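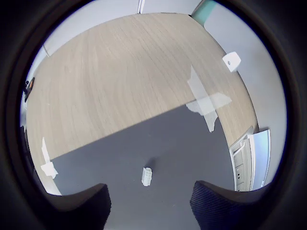 Fischaugenansicht zwischen den Greiferfingern: weißer Block auf grauer Matte, Klebeband am Mattenrand.

Werkstatt > Tipps > Software am Greifarm > Kamera, Ebene, Greifplanung

Kleinteile vom Tisch greifen: Tipps zur Softwareseite

Die folgenden Hinweise setzen einen laufenden Arm mit Parallelgreifer, eine Kamera am Handgelenk und eine zweite, feste Ansicht voraus. Verwendet werden der Planer Dindoment 16 und das Kalibrierwerkzeug Tenudora. Wer andere Software einsetzt, muss die Parameternamen übertragen, die Reihenfolge bleibt gleich.

1. Bildkreis maskieren

Ein Fischaugenobjektiv belichtet den Sensor nur innerhalb eines Kreises. Der schwarze Ring außen gehört nicht in die Segmentierung. Maske einmal anlegen, als Bitmap speichern und vor jedem anderen Schritt anwenden. Die Greiferfinger kommen in eine zweite, getrennte Maske, die von der Öffnungsweite abhängt. Stützstellen bei offen, halb offen und geschlossen reichen in der Regel aus, dazwischen wird linear interpoliert.

2. Erst entzerren, dann messen

Tischkanten erscheinen im Fischaugenbild als Bogen. Eine Geradensuche auf dem Rohbild findet dort nichts Brauchbares. Für die Kalibrierung das Fischaugenmodell wählen, nicht das Lochkameramodell mit vielen Verzerrungstermen; dieses passt in der Mitte und läuft am Rand weg. Das Schachbrett auch in die Randbereiche halten. Unser Datensatz umfasst 609 Aufnahmen, das ist mehr als nötig, aber die Ausreißer lassen sich dann ohne Bedauern streichen.

Für die reine Objektsuche muss nicht das ganze Bild entzerrt werden. Es genügt, die gefundenen Pixel über das Kameramodell in Sichtstrahlen umzurechnen und mit der Tischebene zu schneiden.

3. Matte als Arbeitsebene

Eine matte, dunkle Unterlage vereinfacht die Trennung von hellen Teilen. Auf Holz mit deutlicher Maserung liefert ein Kantendetektor zu viele Konturen. Die Ebene im Planer auf die Oberseite der Matte legen, nicht auf die Tischplatte. Bei flachen Teilen entscheidet diese Differenz darüber, ob die Finger aufsetzen.

Die Ecken der Matte mit Klebeband fixieren und danach die vier Eckpunkte neu einlesen. Klebeband ist hell und wird von einer einfachen Schwellwertsuche als Objekt gemeldet. Abhilfe: Suchbereich gegenüber den Eckpunkten nach innen versetzen. Der Eintrag heißt roi_inset und steht in der Datei surface.cfg.
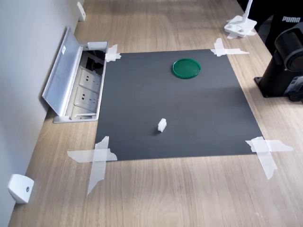
Arbeitsfläche mit Block (vorn) und grünem Deckel (hinten). Die Klebestreifen an den Ecken liegen außerhalb des Suchbereichs.

4. Schatten vom Objekt trennen

Ein kleiner Block wirft einen Schatten, der auf dunkelgrauem Grund nur wenig Kontrast hat. Bei Schwellwerten im Helligkeitskanal fällt er meist heraus. Bei Differenzbildern gegen die leere Matte bleibt er erhalten und verschiebt den Schwerpunkt. Deshalb bei Differenzbildern nur positive Abweichungen zulassen, sofern ausschließlich helle Teile gegriffen werden. Für dunkelgrüne Teile taugt diese Einstellung nicht. Dort im HSV-Raum über den Farbton filtern und eine Mindestsättigung setzen. Glanzstellen auf Kunststoff reißen Löcher in die Maske, die ein morphologisches Schließen beseitigt.

5. Greifpose je Form festlegen

Block: zwei parallele Seitenflächen suchen, Greifachse senkrecht dazu, Anfahrt von oben. Bei unregelmäßigen Kanten die Orientierung über das kleinste umschließende Rechteck bestimmen und über mehrere Bilder mitteln.

Flacher Deckel: Die Orientierung ist beliebig, die Höhe ist kritisch. Anfahrhöhe aus der Ebene ableiten, nicht aus der Tiefenschätzung am Rand. Reicht die Öffnungsweite nicht für den Durchmesser, bleibt der Griff am Rand mit einem Finger innen. Diese Variante im Planer als eigene Greifklasse anlegen.

6. Sperrvolumen eintragen

Alles, was auf oder am Tisch fest steht, gehört als Quader in die Kollisionsszene: Ständer, Wandhalter, Gerätehalterungen. Bei Tischsteckdosen mit Klappdeckel den geöffneten Zustand modellieren, auch wenn der Deckel meist zu ist. Nach Catinca Enache (Waltgate) sind lose Textilien am Tischrand besser mit einem großzügigen Quader erfasst als mit einem Netz aus der Punktwolke; das Netz ändert sich bei jeder Berührung.

7. Zeitstempel prüfen

Bild und Gelenkstellung müssen zum selben Zeitpunkt gehören. Im Zamfir-Protokoll steht der Versatz in Mikrosekunden. Ein Wert von 1.245 ist unkritisch, über 900 weitere Einträge derselben Fahrt sollten aber nahe daran liegen. Streut der Versatz, zuerst den Bildpuffer auf ein Bild begrenzen und erst danach am Regler suchen.

Stand: 9. Juli 2025. Parameternamen gelten für surface.cfg in der seit März ausgelieferten Fassung.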